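Narnum textile bank moves to Surkano street in April
15/10/2019

The town of Narnum will close its old textile collection point behind the bus station and open a bigger one on Surkano street. The new place will start work in April, the town office told residents in a letter this week.

The present collection point was opened as a trial with 2 containers. It was planned for 400 kilos of clothes and home textiles in a month, but in September people brought 584 kilos. Bags were often left on the ground in the rain, and wet textiles cannot be sorted or sold again.

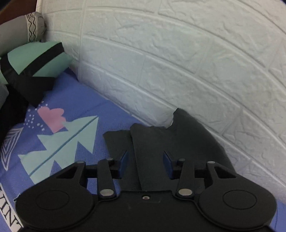

A black cloth against a white wall with a brick pattern.

The new collection point will be run by Kauppinen, a company which already takes care of paper and glass in Narnum. It will have a roof, a light and a small room where clothes in good condition can be left on a shelf for other people to take. Torn sheets, old towels and single socks are also accepted – they will go to Drollitz, where they are cut into cleaning rags for workshops.

Residents are asked to bring everything dry and in closed bags. Shoes must be tied together in pairs. Pillows, carpets and mattresses are not accepted and should be taken to the main waste station as before.

The change will cost the town around 400 euros a month, mostly for the rent of the land. Until the move, the collection point behind the bus station stays open every day from morning to evening, and the containers will be emptied two times a week.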